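Hello again, and happy October! I wrote most of this one on the couch with a blanket over my knees, so forgive the cozy mood.

I've had celebrity parents on the brain all week, and I blame Pallavi Rana. If you only know her as the deadpan sister-in-law in the Clellau movies, you may have missed that she's been gone from our screens for a while now. No wild rumors, no feud with the studio. She had twins, and she went home. Now she's back on the promo trail for a new comedy called Skudard, and on Monday I listened to a long radio interview with her while I was supposed to be doing my taxes (I have an extension, leave me alone).

The part that got me was about her kids finding out what she does. They're in second grade, and for most of their lives they believed their mom worked "at the phone," because that's where she was when she was busy. Then a babysitter put on the first Clellau movie one rainy afternoon, and Rana came home to a silent living room and two children staring at her like she'd robbed a bank.

"My son asked me why I was so mean to that man at the wedding," she said. "I told him it was pretend. He said it didn't look pretend and I should call him."

So she called him! The man at the wedding is Nghĩa Ninh, who played her long-suffering brother-in-law in both movies, and he stayed on the phone with a worried little boy for a good long chat and promised that he'd been paid for it and that his feelings were fine. I have always liked Ninh and now I would probably help him move a piano.

What I loved was how un-precious she was about the whole break. She didn't say it was magical and she didn't say it was a sacrifice. She said some of it was lovely and a lot of it was laundry. Her old agent kept sending scripts for the first year, then the scripts slowed down, and then there was a stretch when the only thing in the mail with her name on it was from the dentist. She said she minded that more than she'd expected to. I thought that was a brave thing to say on the radio in the middle of the morning, with a cheerful host who clearly wanted to get back to the movie.

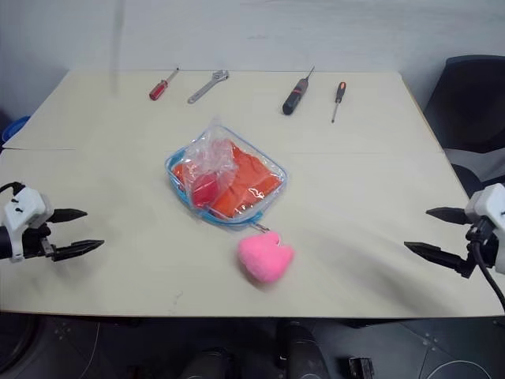 *Clear zip pouch, pink heart charm.*

The movie, by the way, looks pretty fun. In Skudard she plays a woman who inherits a failing ski lodge from a great-uncle she met only once, and who then has to run it with her ex-husband's mother. The ex-husband's mother! That's the pitch that got her out of the house. She read the script at the kitchen counter while the pasta boiled over, and she called the director, Yadav, before she'd cleaned up the stove. Yadav made that odd little road movie I kept pushing on all of you last winter, the one with the goat, so my hopes are high.

She had rules, though. She wanted to be home on weekends, and she wanted the kids to be able to visit the set. Yadav agreed to both, and apparently the twins turned up so often that the crew gave them jobs. Her daughter got to shout "Quiet, please!" before a take, and according to her mother she now does it before dinner, before bath time and once in the middle of a cousin's graduation.

Her son has forgiven her for the wedding, mostly. He has seen the trailer for the new one and wanted to know if she's nice in it. She told him she's nice at the end.

I also went back and watched the first Clellau over the weekend, to see if it holds up. It does! The wedding scene is still a riot, and knowing about that phone call makes it even better, although I did catch myself feeling sorry for poor Ninh for the first time in my life. The fashions have aged a bit. So have I. The whole thing runs a brisk 90 minutes, and I wish more comedies would take the hint. I had time to watch it, make popcorn, call my sister about it and still be in bed by ten.

The second one is weaker, in my opinion, but you should see it for the ferry sequence and for the hat that Rana wears all through the last act. I know a few of you will write in to defend it, and you're welcome to. I got 8 emails the last time I said something rude about a sequel and I enjoyed every single one of them.

No word yet on what she'll do after this. The host asked if there might be a third Clellau, and she laughed for so long that he moved on to the weather. She did mention a stage play, a two-hander called Resuvska that she and Ninh have been reading aloud to each other over the phone after the kids are asleep. She wouldn't say who wrote it or whether there's a theater attached. She did say she's terrified of forgetting her lines, and that the twins have offered to sit in the front row and whisper them to her.

If that play ever gets a stage within driving distance of my house, I'm buying tickets, and I'm saving a seat for whichever one of you brings the snacks.

Next time: your letters, and my long-promised rant about movie trailers that give away the ending. Keep the emails coming!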